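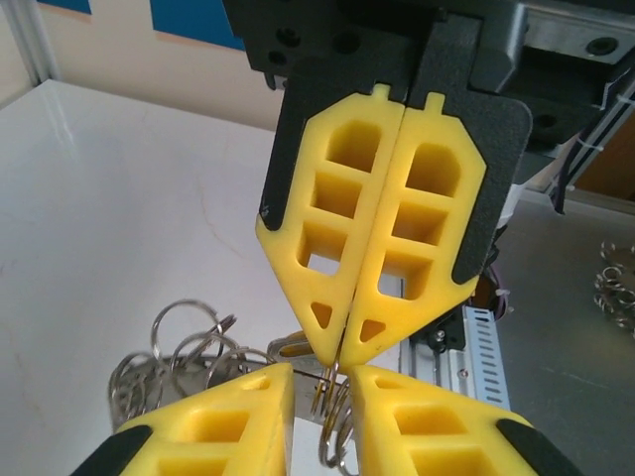 Who owns the photos on a shop's website after the shop closes?

I've been chewing on this one for weeks, and it started with an email from a reader, Mercedes Guzmán, who used to take product pictures for a little online store called Clurel. The store folded in December. A bigger outfit, Virska, bought the domain name and the customer list, and a while later Mercedes found her pictures up on the new site – all 413 of them, same crops, same captions, no credit. She wanted to know if that was okay.

My short answer to her was "probably not, but go find your contract." My longer answer is this post, and it's more of a grumble than legal advice, so please don't wave it at a judge.

Buying a website doesn't mean buying everything that's ever been on it. A domain name is one thing. A customer list is another. The copyright in a photo is a third thing, and in the US, if the person who took it was a freelancer, it normally starts out with that person and stays there until they sign it away in writing. Clurel paid Mercedes by the batch and she never signed anything except invoices. So what Clurel most likely had was permission to use the pictures in its own store, and whether that permission could be passed along to somebody else is a real question. I'd say no. A friendly, unwritten okay to one tiny shop shouldn't turn into a free library for whoever shows up with a checkbook.

Irfan Abbasi, who I argue with about this stuff more than is healthy, thinks I'm being a romantic. His view is that everybody in the deal assumed the pictures came with the site, the photographer got paid, and product shots are barely creative anyway. How many ways can you shoot a mug? Well, quite a few! Somebody chose the light and the angle, and the bar for originality is low. It was set low on purpose, I think, so that we don't have judges handing out grades for art.

He does have a point about money, and I'll give him that. Mercedes hadn't registered any of the photos, and if you don't register early enough, you can usually forget about statutory damages and attorney's fees. You're left proving what you lost, and for a mug picture that might be 100 bucks. There's the small claims route at the Copyright Office, which is cheaper, but the other side is allowed to opt out of it (and I would, if I were them, which tells you something).

That's the part that bugs me. The right is hers the second she presses the shutter, and yet the version with teeth goes to people who knew about the paperwork ahead of time. I'd love to see a longer grace period for registering, and I'd love it to cover big batches without the fussy rules about titles and dates. Irfan says that would be a gift to the trolls. Maybe so – but the trolls already register everything. They're the only ones who read the instructions.

As for the buyers, I don't have a ton of sympathy. Asking "who took these and where's the assignment?" takes one line in an email. When Tetmont bought out Restrepo's catalog, they asked, found six photographers with nothing in writing, and paid each of them a modest fee before closing. It held things up a little and everyone went home.

Mercedes has written to Virska with a list of the pictures and a price for a proper license. No reply so far. I told her to get the registrations in anyway, since she can't file suit over them without doing that first, and to keep screenshots of every page with the date showing. If you've been through something like this, the comments are open, and I'd especially like to hear from anyone who has gone the small claims way and had the other side stick around for it.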